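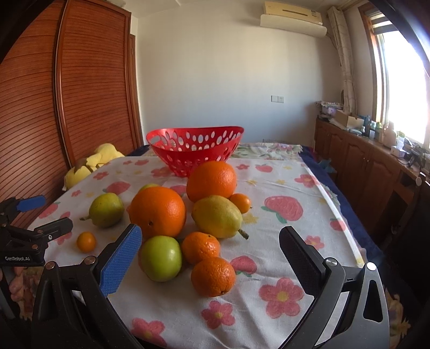
Nokuthula Ndlovu
Speaker notes, Jarkivow household evening, December 20, 2021

Slide 1. Say hello, thank Goel for the hall. Ask who has fruit at home that needs eating today. Wait for hands.

Start with sorting. Tip everything out onto a cloth before anything goes in a bowl. Big oranges, tangerines, kumquats and green fruit all keep for different lengths of time, so look at each one. Press near the stem. Soft ones go to the kitchen, firm ones go back.

Mention the Fetis survey here: 312 homes, 39 of them kept fruit in a closed bag. Don't read out the whole table. It is in the handout.

Slide 2. Baskets. Pause for the picture. 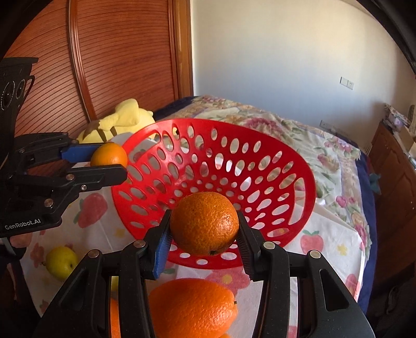

Air is the main point of this part. Fruit packed in a solid bowl sweats at the bottom and the lowest piece goes first. A red plastic basket like this one has holes all through the wall, smaller towards the bottom, and it wipes clean. Oranges can go in first as they take the weight. Pears and kumquats on top. Leave bananas out of it altogether.

If asked about wicker: fine, but line it and change the lining.

Slide 3. The weekly check. Takes me under five minutes. Take everything out, turn it, put the oldest at the front. I learned this at Praretance in August, when we were doing the school boxes.

Questions, 30 minutes at most. Handouts by the door. Remind them to take their cups back to the hatch.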